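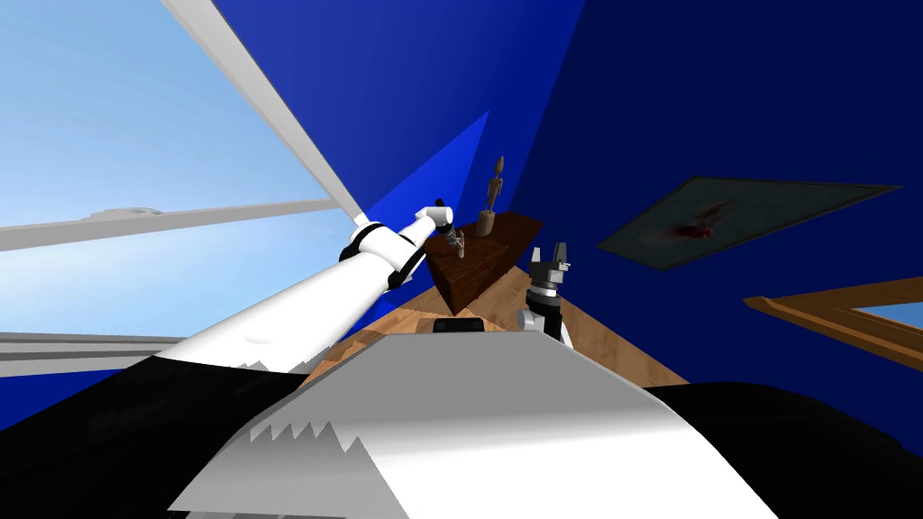
Unit 7: Taking evidence before a select committee

Course notes, Legislatures and Scrutiny. Read with the Vesten inquiry transcript in the reading pack. The seminar for this unit is led by Vasanthi Weerasinghe and takes place in November.

7.1 Scope

This unit deals with oral evidence given by ministers, former officials and outside witnesses to a committee of a legislature. Written evidence was covered in Unit 6 and is mentioned only where the two conflict. Court proceedings and statutory public inquiries follow different rules and are left to Unit 9.

7.2 Terms

Witness: any person who answers questions on the record, whether invited or summoned.
Summons: a formal order to attend. Its legal force varies a good deal between systems.
Privilege: protection from legal action over words spoken in the proceedings. It does not usually extend to the same words repeated outside.
Lead questioner: the member assigned to open a topic. Often the chair, but not always.
Correction: a later written statement changing an answer. The original answer stays in the transcript.

7.3 Order of a session

The chair opens, states the subject and asks the witnesses to name themselves. An opening statement may be allowed, normally under a time limit. Questions then run by topic or by member. Under the topic method, the lead questioner finishes a line before others join in. Under the member method, each member has a fixed period and may raise anything within scope. The topic method produces longer exchanges and fewer repeated questions. The member method gives smaller parties a guaranteed share of time.

7.4 Types of answer

Goossens sorts answers into direct, partial, deferred and refused. A deferred answer is a promise to write. It should be coded as deferred even when the letter later arrives, as the code describes the exchange in the room. A refused answer needs a stated ground, such as legal advice or the confidentiality of advice to ministers. Where no ground is given, code it as partial and add a note.

Students often code long answers as direct. Length is not a criterion. Check whether the thing asked for was supplied.

7.5 Case: the Vesten inquiry

The committee examined the award of a regional ferry contract to Movari after the rival bidder, Kurup, withdrew. It held 2 oral sessions. The first heard the former transport minister, and the second heard officials and the Movari board. The transcripts record 77 questions to the former minister, nearly half of them on a single meeting in Erari.

Three points for discussion:

- The minister's account of the Erari meeting differs from the written evidence on who proposed the change in terms. The report quotes both and does not choose between them.
- The officials appeared after the minister, so their answers could not be put to him. Consider what a recall would have added.
- The final report was agreed by a majority. The minority text is printed in the annex and should be cited separately.

7.6 Reading

Els Goossens, "Asked and Answered", chapters 2 and 4. Chapter 3 is optional.
Vesten inquiry, first session, from the start of the questions on procurement.

7.7 Exercise

Code the procurement questions using the four types in 7.4. Work alone first, then compare with a partner and record every disagreement before settling it. Bring both versions to the seminar.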